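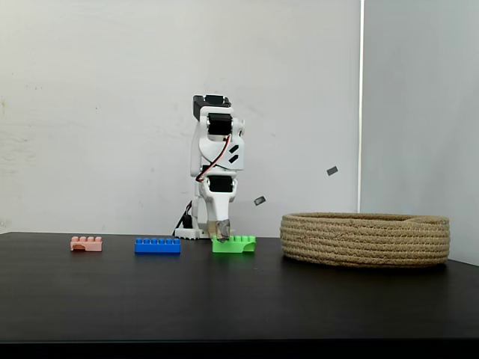

We run a brick-sorting room where used toy bricks come in mixed and go out as sorted lots, and we are moving the final placement step from hand work to small tabletop arms. The sorting itself stays manual for now. What I need help with is the staffing side: how to write up the job of a person who used to place bricks and will now attend a cell that does it. The manual rate sheet assumes a brick is a brick. The arm does not, and a lime green one lying on its side with its studs along one edge is a different pick from a blue one lying flat, even though our sheet pays and plans them the same. The attendant ends up dealing with that difference and the sheet gives no time for it.

Some background. The firm is Eson, at the Berhe site. Under the manual process each sorter had a quota of 2000 bricks per shift, placement included. Anything above the quota went toward a bonus. Six people worked this way and most of them made the bonus in most weeks. The sheet was written long before I took over the room, and it has been stable enough that people plan their household money around it.

The new process splits the work. A sorter separates bricks by color and size and lays them out on a black table. The arm picks them and puts them in a rope basket, and the basket goes to weighing. The attendant lays out the next row, clears faults, swaps the basket and signs the log. Trirnard, the scheduling software we use for everything else on site, records the cell as a work center and the attendant as its operator. It has no field for "operator waiting," so waiting time is booked as production at zero output. That looks bad on the weekly sheet and it is the attendant's name next to it. 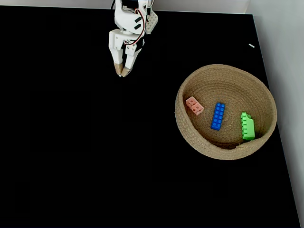 Three bricks in the basket, gripper empty.

Trirnard has to be told when a basket is complete, and a complete basket is whatever the order says. On a short order like this one, the attendant's part is laying out, checking that no two bricks are lying against each other, and closing the order on the terminal. On a long order it is the same work repeated, with more standing in between. I timed one trial order of 321 bricks. The attendant had their hands on something for less than half of it. The rest was watching, and watching is tiring in a way the old job was not. Two people have told me they would prefer the hand work back at the same pay.

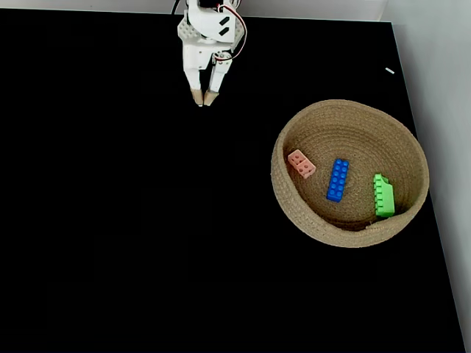

The bonus is the part I cannot resolve. If I pay on cell output, the attendant is paid for how well the arm runs, and a worn fingertip costs them money. If I pay a flat rate, those who were strong manual sorters lose what they were earning above quota. If I pay on output of the room as a whole, the people still doing manual sorting carry the cell on its bad days and they have already noticed this.

Specific points I would like input on:

Who should be allowed to clear a fault. At present anyone trained on the stop button may do it, but only the shift lead may restart. The shift lead is often at the other end of the building.

How to log waiting time so that it does not count against the person.

Whether to rotate people through the cell or appoint permanent attendants. I lean toward rotation, with blocks of an hour or so.

What to do with the 2000 figure. It still appears in the written terms for all six people.

I am not looking for advice on the arm itself. The integrator handles that.

Darius Preda
Posted 30 Sep 2021 in Flillero Help, Workplace and Shift Planning
3 replies

bench_lead_north

I had a similar changeover in a hardware kitting room, screws and brackets into bags, so take this as coming from a slightly different product.

On the bonus first. Do not tie individual pay to cell output. We did it for one quarter and had to reverse it. People avoided awkward orders, argued over who got the cell after a fingertip change, and stopped reporting small faults because a report meant a stop. The last one did the real damage. A fault that would have taken a minute to look at was left until it became an afternoon with the integrator on the phone.

We went to a protected rate. Each person's bonus was averaged over the months before the changeover and added to base pay for a fixed period. The period was agreed in writing and we reviewed it before it ran out. It costs more at the start. We were able to show the cost against the overtime we no longer paid on placement, and it roughly balanced, though it took most of a year to do so.

On the quota figure: take it out of the written terms by agreement, with signatures, before the cell goes live on normal orders. Leaving it in while saying it will not be enforced is the worst arrangement. A new manager will find it and enforce it.

On waiting time, if your software has no category for it, open a second work center with a name like "cell attendance" and no output target. Book the attendant to that one. Book the arm to its own work center with no operator attached. Then the weekly sheet shows the arm's output against the arm and the person's hours against attendance. We did this in a different package, so I can't say whether Trirnard allows a work center with no operator. If it insists on one, create a dummy operator record and get payroll to agree in advance that it is never paid.

Fault clearing: the split you have, where anyone may stop and only the lead may restart, is reasonable for the first weeks and unworkable after that. We ended up with two levels.

Level one. The part has been dropped, is lying wrong, or is touching its neighbor. The attendant stops the arm, corrects the part by hand, and restarts.

Level two. Anything involving the arm, its wiring, its fingers or its mounting. The attendant stops the arm, tags it, and goes to other work. The lead or the integrator restarts.

Write the second list out in full and post it at the table. "Anything unusual" is too vague and people will read it to suit the day they are having. Whoever carries safety responsibility on your site has to approve the level one list before you use it. That part is separate from pay and should not wait for the pay discussion.

mkr_sorting

rotate. we do 40 minutes on the machine then swap, no exceptions, even if the order is nearly done. an hour is too long for watching. the first twenty are fine and then you are looking at it without seeing it.

also ask your six people what they want before you write anything down. ours wanted a stool and a clock they could see from the table. neither was in the plan

Quality_Desk_R

I disagree in part with bench_lead_north about attendance as a separate booking. It solves the weekly sheet. It also hides how much of the attendant's time is recovery and how much is plain layout, and you will need that number when somebody asks whether one person can attend two cells. They will ask.

What has worked here is a paper log with three columns next to the terminal: laying out, correcting, waiting. The attendant puts a stroke in the column every five minutes for whatever they are doing at that moment. No times, no names. Collect the sheets at the end of the shift and total them by cell. We have over 4000 strokes from one line now and the pattern was visible long before that. Correction time was concentrated in a small group of parts, and nearly all of those were parts presented on their side or at an angle.

That bears on your first paragraph. The orientation of the brick is decided by the person who lays it out, so the layout instruction is part of the job and should be written as such. If studs up is the easier pick, say so on the sheet and allow time for turning bricks over. If your integrator says orientation does not matter, ask for that in writing, and then do not hold the attendant responsible when it does.

Keeping names off the log matters more than it may seem. The first version we tried had a name box. Everyone recorded almost no waiting.

Two smaller points.

Weighing is downstream of the cell in your description, and you don't say who does it. If it is one of the six, their workload now arrives in basket-sized steps instead of steadily, and they should be included in whatever you agree.

Decide who replaces a fingertip or a strip of tape on one, and put it in somebody's hours. It is a small task and it will fall to the most willing person in the room without pay unless it is assigned. On our line it went on like that until the man concerned took two weeks off and the cell stood still for most of them.

Darius Preda, replying to all

Thank you. The two fault levels are close to what I had in mind but had not managed to put on paper. I will draft the lists and take them to our safety contact first.

Trirnard does insist on an operator for each work center. I have asked payroll about the dummy record and they want it in a separate cost group, which I can live with.

On orientation, I asked the two people who have spent the most time at the table. Both already turn bricks studs up before starting an order. It is not in any instruction. They had worked it out between themselves and were doing it in time that we book as waiting — so the zero-output hours on the sheet include work.

Weighing is one of the six, yes. She was not in the first draft of the proposal and now is.

I will try the stroke log without names, and rotation at 40 minutes, through November. The protected rate has to go above my level. If anyone has wording for the review clause, particularly what happens if the two sides do not agree at the review, I would be glad to see it.

bench_lead_north

Ours says the protected rate continues unchanged until a new one is signed. Management did not like the clause, and it is the reason the review took place on time. Keep it to one sentence and have payroll read it before anyone signs.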